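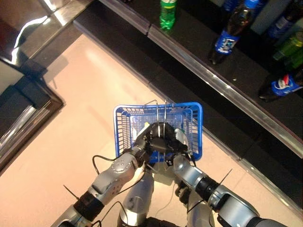 Temell with a wire-handled basket in the drinks aisle, as seen from its own head camera.

Temell Basket Carry — research package

Part of the Temell two-arm platform from Boström. Ships as a software and data package; the robot is sold separately.

If you have ever tried to teach a robot to carry a shopping basket, you'll know that picking it up is the easy bit. The handles are thin wire, they swing, they like to fall apart from each other just when you want them together, and once the gripper has closed over them it hides a good part of what's inside. Basket Carry is our answer to that, and we're very happy to be able to share it with other labs at last!

The method is called Ident, and it came out of Iveta Charvát's work at our Hanadport lab. The idea is simple enough to explain over coffee. Before the gripper closes, the robot takes a good look at the basket and makes a short list of what it believes is in there. Once the handles are held, it keeps that list going from whatever it can still see through the gaps, and from how the load pulls on the wrist. When the two stop agreeing, it slows down, sets the basket on the floor and looks again.

What we found

We trained on 1187 recorded carries in a mock store with tiled floors, black shelving and ordinary bottled drinks, some of them standing and some lying down (people do leave shelves that way). Over 70 test carries with baskets the robot had not met before, Ident kept a correct list to the end in all but a handful. The misses were nearly all small, light items that had slid under the gripper — Lucie Petrenko is working on those now, and an update will go out free to everyone who has the package.

What you get

The trained carry policy, with weights and training code
All the recorded carries, with head camera video and wrist force readings
Handle grasp settings for single and double wire handles
A printed setup guide, 45 pages, written by Sheena Kerr and much friendlier than our last one

Good to know

Plan on about 40 minutes for the first calibration. Please tie the arm cables before you start and leave a little slack at the elbows, as a tight cable will throw off the force readings. Glossy shelves and shiny floors are fine. Solid-sided baskets are not supported yet, though Helge Grønli would love to hear from you if you need them.

Page updated 27 July 2025. For orders and loan units, write to Hjørdis Magnusson at the Hanadport office.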